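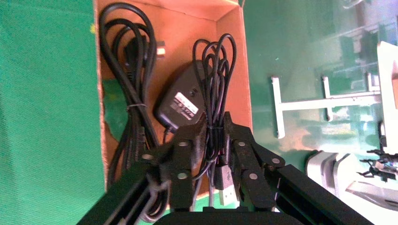
Vol. 2, No. 20

Flastomley Equipment Planning Gallery: Cable Handling

Stekham is budgeting for a bench cell to sort and repack power supplies and leads. The pictures in this gallery go with the purchase plan. Captions give the task and the budget line it falls under.

Unpacking, line 20. Gripper holding a thin black cable at its USB connector, over an open cardboard box. The cable is coiled and tied near the middle. A power adapter and a heavier tied cord share the box.

Planning notes for line 20:

Fingers are budgeted as a wear item. The plan carries 2 spare sets per arm and a fastener kit, stored at Fitzgerald with the other consumables.

The wrist camera is quoted separately from the arm. Compare bids with it included, mount and cable as well.

Trial quantity is 100 boxes of mixed contents. Coiled cords tangle, so bidders must quote on tied and untied stock. Cycle time is to be reported per item, with failed picks listed.

Bench covering, lighting and box fixtures come out of the facilities budget at Liler. Integration labor does not. The current estimate is 169 hours, including operator training and acceptance tests.

Quotes are due 1/15/21. Delivery is planned for June.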